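Records Room Inspection Checklist – Vomach Family History Library
Date: 4 September 2024
Holdings checked: parish registers, passenger list copies, loose certificates

1. Exits and aisles clear – Yes.
2. Extinguisher tag current – Yes. Next service February.
3. Shelving anchored to wall – No. Bay 6 moves when pushed. Keep the heavy Protari registers off the top shelf until fixed.
4. Humidity at or under limit – Yes. Read 39 percent at the door.
5. Step stool feet intact – Yes.

Comments: Nine baptism certificates in the Omoregie box were still in plastic sleeves that have gone sticky. Moved to paper folders. Do not try to peel the one stuck to its sleeve.

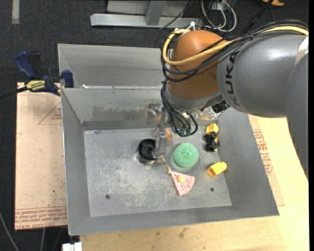 KUKA arm over open bin.

6. Card index complete – Partly. The drawer label says 1,899 cards. Not recounted this time.
7. Film reader cord and plug – Fail. Cord is worn near the plug. Tagged out of use.
8. Water marks on ceiling – None new. Old stain over the Brarel ship lists is the same size as last visit.
9. Pens kept out of reading area – Yes, pencils only.

Follow-up: anchor Bay 6, replace reader cord, order more folders.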